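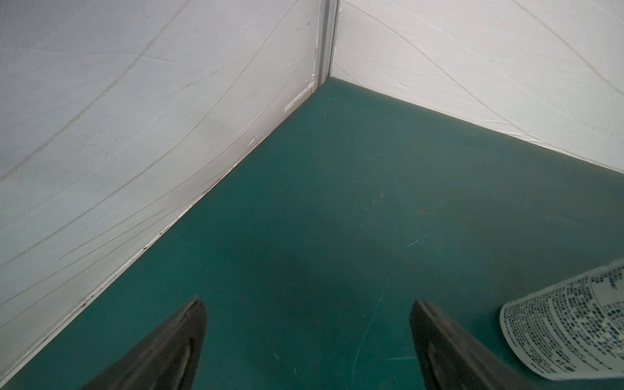

Le présent chapitre traite de la mise en service et de l'entretien courant de la surface de rangement Votia, destinée au tri et au stockage temporaire des boissons en canettes. Il s'adresse au personnel chargé de l'aménagement des offices et des réserves. Avant toute utilisation, il convient de vérifier l'angle intérieur, à l'endroit où les deux parois blanches se rejoignent et descendent jusqu'au revêtement bleu-vert : un fin liseré blanc court au pied de la paroi gauche, et c'est cette ligne qui doit être suivie du doigt sur toute sa longueur. De légères rayures claires et quelques poussières sur le revêtement mat relèvent de l'usure ordinaire et n'appellent aucune intervention.

4.1 Contrôle de l'angle et des parois

1. Dégager l'angle de tout objet.
2. Passer un chiffon doux et sec le long du joint vertical, de haut en bas.
3. Examiner le bas des parois. Les petites marques sombres s'enlèvent à l'eau savonneuse, sans frotter.
4. Appuyer légèrement sur le liseré. S'il se soulève, noter l'emplacement sur la fiche de suivi et le signaler au service technique.
5. Essuyer le revêtement en partant de l'angle vers l'avant.

Attention — Ne jamais employer de tampon abrasif, de solvant ni de lame. Les parois présentent une texture fine qui retient les produits gras ; toute trace persistante doit être laissée en l'état jusqu'au passage du technicien.

Remarque — Les références de remplacement du liseré figurent dans le catalogue Gallum, sous le numéro 776. Les commandes sont adressées à M. Rhydian Maddocks.

4.2 Mise en place du panier

Le panier ajouré se pose directement sur le revêtement, sans support intermédiaire. Il est livré propre, mais un premier rinçage à l'eau claire est demandé.

1. Rincer le panier, puis le laisser égoutter, retourné, pendant 2 heures.
2. S'assurer qu'aucun résidu d'emballage n'obstrue les perforations du fond et des côtés.
3. Déposer le panier à plat. Il ne doit pas basculer lorsqu'on appuie sur l'un de ses coins.
4. Laisser un espace libre de 200 mm entre le panier et les parois.
5. Ne pas faire glisser le panier chargé sur le revêtement : le soulever à deux mains par le rebord.

4.3 Chargement des canettes

Les canettes sont triées avant d'être placées dans le panier. Les récipients bosselés, gonflés ou collants sont mis à part et ne réintègrent pas le stock.

1. Placer d'abord les canettes debout, languette vers le haut, en commençant par le fond du panier.
2. Compléter avec les canettes couchées, étiquette visible, sans les superposer.
3. Vérifier que les languettes sont fermées.
4. Regrouper hors du panier les boissons en attente d'affectation.
5. Reporter les quantités sur la fiche de suivi, modèle 222.

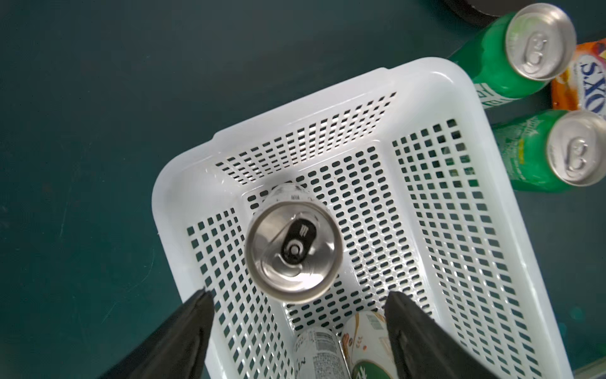

Peut-on ranger dans un même panier des canettes de formats différents ?
Les formats différents sont admis, à condition que les plus hautes soient placées debout et qu'aucune ne dépasse le rebord une fois couchée. En cas de doute, utiliser un second panier.

Attention — Une canette couchée hors du panier peut rouler. Elle sera redressée ou calée avant que l'agent ne quitte le poste.

4.4 Entretien périodique

Le panier est vidé et lavé chaque semaine à l'eau tiède, avec un détergent neutre. Le passage en lave-vaisselle est interdit. En cas d'écoulement sucré, retirer sans délai l'ensemble des canettes, laver le panier, puis essuyer le revêtement avec un chiffon humide bien essoré. L'eau ne doit pas stagner dans l'angle — le liseré n'est pas conçu pour rester immergé.

Les fiches de suivi sont conservées jusqu'à la fin du mois de juin de l'année suivante, puis remises à M. Amedeo Gentile, responsable des réserves.

Version du chapitre : dimanche 30 mai 2021. Elle annule et remplace la notice Gunel jointe aux premières livraisons.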